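Kukbergの扉付きキャビネットを使ってみた感想

2024年8月22日

私たちの事務所では、五月に書類の置き場所を変えました。前は金属の大きな書庫を使っていましたが、古くなって、引き出しが途中で止まるようになりました。それで、背の低い木のキャビネットを買うことにしました。選んだのはKukbergというシリーズの、扉と引き出しが付いた型です。買ってから三か月になりますので、良いところと、少し困ったところを書きます。

最初にお断りします。私は日本語が母語ではありません。家具の部品の名前は、辞書と、お店の方に教えてもらった言葉を使っています。もし間違いがありましたら、お許しください。

値段は431ユーロでした。配送料は入っていますが、組み立ては入っていません。私の国の店から買いましたので、日本で同じものが同じ値段で買えるかどうかは分かりません。比べたのは、MotellとDrillentの二つです。Motellは少し安いですが、扉が引き戸で、一度に半分しか開きません。ファイルを横にして出し入れする私たちには不便だと思いました。Drillentは全部が金属で、とても丈夫ですが、色が灰色だけです。事務所の床がもう灰色ですから、同僚のマダレナ・コエリョさん(Madalena Coelho)が「灰色の上に灰色はいやです」と言いました。私もそれに賛成しました。

組み立てについて

組み立ては、私とマダレナさんの二人でしました。説明書は絵だけで、文章がありません。これは外国人の私にはむしろ助かりますが、扉の蝶番のページだけは絵が小さくて、どちらが上か分かりにくかったです。一度、扉を逆さまに付けてしまい、全部外してやり直しました。これから買う方は、先に扉を床に置いて、取っ手の側と蝶番の側をよく確かめてください。

必要な道具は、プラスのドライバーだけです。箱の中に六角レンチが入っていますが、短いので手が痛くなります。私は途中から、家から持ってきた長いレンチに替えました。木のダボは少しきつめで、ゴムのハンマーがあると楽です。普通の金づちで直接たたくと、板の角に跡が付きます。私は一か所付けてしまいました。後ろ側なので見えませんが、自分では知っていますので、掃除のたびに気になります。

見た目と表面

色は明るいオークの色です。店の写真ではもう少し黄色く見えましたが、事務所の照明の下ではもっと落ち着いて見えます。内側も外側と同じ淡い色で仕上げてあり、これはとても良い点です。Motellの見本は、外は木の色なのに中が真っ白で、扉を開けると別の家具のようでした。毎日何度も開けるものですから、中の色も大事だと思います。

天板は平らで、物を置きやすいです。ただ、平らで便利だということは、皆がそこに物を置くということです。郵便物、昼ご飯の袋、誰かの傘。今は「天板には何も置かない」という約束をしています。約束は半分くらい守られています。

表面はコーヒーの輪の跡が付きにくいです。すぐに拭けば大丈夫でした。一晩そのままにした時は、ぬるいお湯と薄めた洗剤で二回拭いて、やっと消えました。アルコールの強いシートは、目立たない場所で試してから使った方がいいと思います。

扉と金具

このキャビネットで一番気に入っているのは扉です。大きく開きますので、棚の奥まで手が届きますし、ファイルの角が扉に当たりません。蝶番は金属で、扉を閉めると外から見えない種類です。日本語では「スライド蝶番」と呼ぶそうです。上と下に付いていて、扉の高さや傾きをねじで直すことができます。私たちの床はタイルカーペットで、少しでこぼこがありますから、最初は扉が下がって見えました。下の蝶番のねじを少し回したら、まっすぐになりました。この調整は説明書の最後のページに小さく書いてあります。見落とさないでください。

扉の端には、小さい黒い磁石の留め具があります。閉める時に「かちっ」と音がします。力は強すぎず弱すぎず、指一本で開けることができます。けれども、急いで強く閉めると、音が静かな部屋に響きます。私たちの事務所は長い白い机が並んでいて、近くで人が画面に向かって仕事をしています。電話の多い日は、その音が少し申し訳ないです。ゆっくり閉まる仕組みは付いていません。この値段なら、付いていてほしかったです。私は文具店で透明な丸いクッションのシールを買って、扉の裏の角に貼りました。音はかなり小さくなりました。

棚の使い方

棚は深さが十分で、バインダーを平らに寝かせて置くことができます。立てて並べる人が多いと思いますが、私は寝かせる方が好きです。立てると、薄いものが倒れて、隣のものの下に入ってしまいます。寝かせる時の注意は、高く積まないことです。私の経験では、三冊より多く重ねると、下のものを出す時に上のものが滑ります。

ラベルについては、少し迷いました。背に貼るのが普通ですが、寝かせると上の面の方がよく見えます。それで、表紙の真ん中に小さなラベルを貼る方法に決めました。
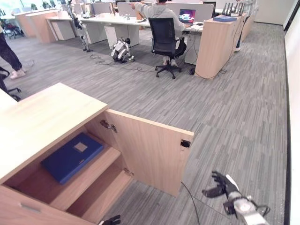

ラベルの字は、手で書くより印刷した方がいいです。私の漢字はあまりきれいではありませんし、同僚のナザレノ・デ・ルカさん(Nazareno De Luca)の字は、本人にも読めないことがあります。今はBuntingというラベルシートを使っています。はがす時に糊が残りにくく、年度が変わる時に楽です。ただし、濃い色の表紙から初めてはがす時は、ゆっくり引いてください。速く引くと、表紙に白い線が残ることがあります。

上の棚には、今週使う書類を置きます。下の棚には、月に一度か二度しか見ないものを置きます。この分け方にしてから、しゃがむ回数が減りました。キャビネットが低いので、腰の弱い方にはこの点がとても大切です。デ・ルカさんは背が高くて、最初は「低すぎる」と文句を言っていましたが、上の棚だけを使うようになってからは何も言いません。

引き出しと取っ手

取っ手は細い銀色で、面に埋め込んだ形です。出っ張りがないので、横を通る時に服が引っかかりません。前の書庫は取っ手が外に出ていて、私は上着のポケットを一つ破りました。埋め込みの取っ手は、爪の長い人には少し使いにくいかもしれません。マダレナさんは、指の先ではなく、指の腹で引くと言っています。溝の中にほこりがたまりますので、綿棒で時々掃除が必要です。

置く場所の注意

扉が大きく開くということは、前に場所が必要だということです。買う前に、キャビネットの奥行きだけを測る人がいますが、開いた扉の幅も測ってください。私たちは紙を扉の大きさに切って、床に置いて確かめました。それでも、椅子を後ろに引く人とぶつかりそうになったことが一度あり、置き場所を少しずらしました。

もう一つは、床のコードです。コードがある場所では、扉の下の隙間を先に確かめた方が安心です。太い延長コードだと、こすれるかもしれません。

まとめての評価

五点満点で、四点を付けます。減らした一点は、扉の音と、小さすぎる蝶番の絵の分です。丈夫さについては、まだ三か月ですから、はっきりしたことは書けません。今のところ、棚の板は曲がっていませんし、蝶番のねじも緩んでいません。

鍵が必要な方には、この型は向きません。鍵付きの型も同じシリーズにありますが、取っ手の形が違います。人事の書類など、大事なものを入れる方は、そちらを見てください。私たちは今、二台目を買うかどうか相談しています。デ・ルカさんは、今度は組み立ても店に頼みたいと言っています。その料金が分かりましたら、この記事に書き足します。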